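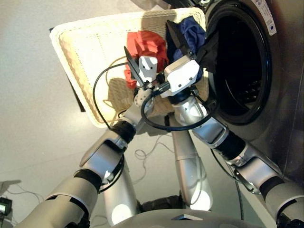

Kenna Cowie asked under yesterday's post why we still collect laundry runs by hand when there is so much video of people doing laundry already. Fair question, so a few posts on it.

Video of people shows what the job looks like. It doesn't give us joint angles or gripper positions, and those are what the model trains on. We need examples recorded on the arms that will later do the task.

The task is small. Three pieces of clothing, one basket, one front loader. Both grippers on the rim. One run is one example.

We have 735 usable runs so far. The target for Otham is 2,000 by the end of June. Mélanie Charbonneau thinks we can stop earlier if the variety is good enough. I would like to see the numbers first.

Variety means changing things between runs: where the clothes sit, how bunched up they are, how far the basket tilts. Same clothes in the same spots over and over teaches the model those spots and not much else.

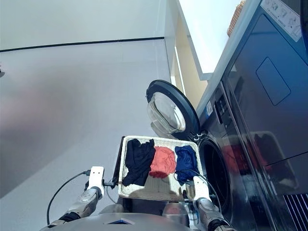
Black, red and navy in the basket, washer door open.

Dark clothes are the hard ones. Navy next to black is easy for a person and not so easy for the model, so I keep both in the set.

Every run gets a label afterward: good, partial or bad. We keep the bad ones in their own folder. Kristóf Bozsik goes through a batch each afternoon and changes my labels on maybe 5 of them. Mostly he is stricter than I am about partials.

Two people label each batch now. It's slower, but the first set had only my labels and we had to redo a lot of it.

Next up is the same task with a different basket. I'll post the split between training and test runs once Otham is done.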